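Sorting the laundry pile, week three

Thu 31 August

I said last time that I would write up how the fabric sessions are going, so this is that post.

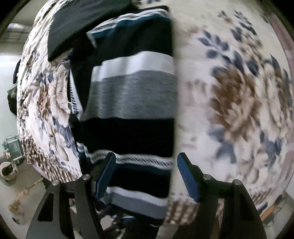
The short version is that soft things take a lot longer than hard things. In February, when I was recording cups and boxes for the Bratu set, I could get through 175 usable examples in a day and still have time to check them. With knits and bedding my best day so far is 151, and I had to throw out 40 of those the next morning.

Most of the bad ones fail for the same reason. I close the fingers too early and pick up two layers when I only wanted one. With a striped knit over a printed comforter you can tell right away on playback, since the wrong pattern comes up with it. With a plain dark cloth on top of another dark cloth I sometimes have to step through the clip slowly to see what I grabbed. For that reason I now try to put something with a strong pattern in every pile, and I save the plain piles for the end of the day when I know the timing better.

I am using the hand-held gripper for all of this. I looked at doing it by driving the arm from a controller, which is how the Zultevden recordings were made, but my wrist is faster and I can feel when the cloth starts to slide. The drawback is that I also move too fast. Thick bedding swings when I turn, and then half the view is blur. A little of that is fine and the model should see some of it. A whole clip of it is no use to me.

A few things I changed this week:

I start each clip with the fingers open and hold still for a moment before going in. It makes the clips much easier to cut.

I stopped tidying the pile between tries. At first I reset everything to look the same, and Vellau learned the pile better than it learned the grasp. Now I drop the piece back however it lands.

I do not clear the room. Whatever is on the floor stays there, cables and all. The clips from my clean desk did well on my clean desk and badly everywhere else.

I write the label right after the clip, before the next one. I tried doing them in a batch at night and got the folds and the lifts mixed up.

Training is still on Volosex, the older of my two machines, and a full run takes most of a night. The last run could find an edge on the knits fairly often. It was poor on anything quilted. It would close on the middle of the blanket and come away with nothing, so the next batch will be quilted pieces only, starting from a corner.

After that I want to do towels. I have a stack of them ready and plan to start on Saturday if the quilted clips are labeled by then.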